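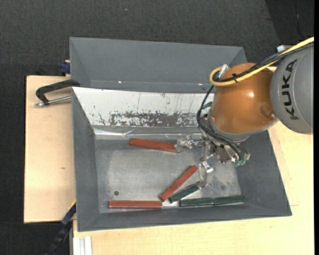

Load-In at Brindon

The van gave out 2 miles short of Brindon, so we pushed it onto the grass and carried what we could. The drummer took the snare and the cymbal bag. I had both guitars. The singer carried the merch box, which held 31 shirts and the last of the tapes.

The club was called Undbridge. It sat under a railroad overpass, and when a freight train went by the bottles behind the bar rattled in tune with something, maybe a low E. The sound man looked at us and asked where the rest of it was.

"On the grass," the drummer said.

He lent us a bass cabinet with a split across the grille. We were third on the bill, after a duo from Nusstead who played everything with the lights off. They had pressed 3000 copies of their first single and still had most of them in a garage. The taller one told me this while she coiled her cables. She wanted to know if we needed any to level a stage or prop a door.

We went on at ten past eleven. The singer's mike cut out in the second song and he kept going without it, shouting over the front row, and a man in a wet coat shouted the words back at him. They were the wrong words. They were from the old version, the one we had played in September for one month and then dropped.

I broke a string on the fast one and played around it. The bass player faced the wall for the whole set. She had been doing that since the spring and we had quit asking.

Afterward the bar owner paid us in small bills out of a cigar box. We sold 3 shirts. The man in the wet coat bought one and put it on over the coat.

"You should bring the old words back," he said.

The singer said he would think about it. Then we picked up the snare, the cymbals and the guitars and walked back out along the road to the van. A train went over while we were still close enough to hear the bottles.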